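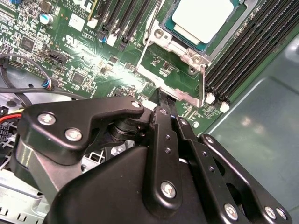
Valier, December

Cellar walk-through before barrel-down
Inspected by: Colin Entwistle
Signed off by: Esperanza Mercado
Lots in house: Bellamy block Syrah, Jitus block Grenache, Stallen white blend

1. CO2 monitor, barrel room
OK. Bump tested at 7 a.m. The spare on the hook by the press pad had a flat battery, replaced.

2. Exhaust fan and low vents
Needs work. Fan runs, but two of the louvers stick half shut. Leave the roll-up door open during any transfer until they are freed up.

3. Tank ladders and catwalk
OK. Chain at the north end of the catwalk was unhooked. Please hook it behind you, even for a quick punchdown check.

4. Tank 11, manway and gasket
Fail. Gasket is cracked at the bottom and there is dried wine down the front of the door. Tagged out. The Grenache stays in tank 9 until the new gasket is in.

5. Pressure relief, white tanks
OK. All valves move freely. Tank 4 had sugar crust around the seat - cleaned with hot water and rechecked.

6. Hoses and clamps
Mostly OK. One 2 inch hose has a soft spot near the fitting. Cut back and reclamped, but I would not use it on the must pump.

7. Barrel racks
OK with a comment. 38 barrels set out for the Syrah, stacked no more than three high. Rack 3467 has a bent foot and has been moved outside. Do not bring it back in.

8. Forklift
OK. Horn, lights and forks checked. Propane bottle changed. Seat belt latch is slow to catch.

9. Sulfur and cleaning chemicals
Needs work. Citric and caustic were on the same shelf again. Separated. Labels on the small jugs are fading and need to be redone.

10. Eyewash and shower
OK. Flushed until clear. Move the empty bins away from the shower, it took too long to reach.

11. Floors and drains
OK. Trench drain by the press had skins in it, cleared.

Open items: louvers, tank 11 gasket, jug labels. Esperanza has ordered the gasket. Items 2 and 4 to be checked again before the Grenache is moved.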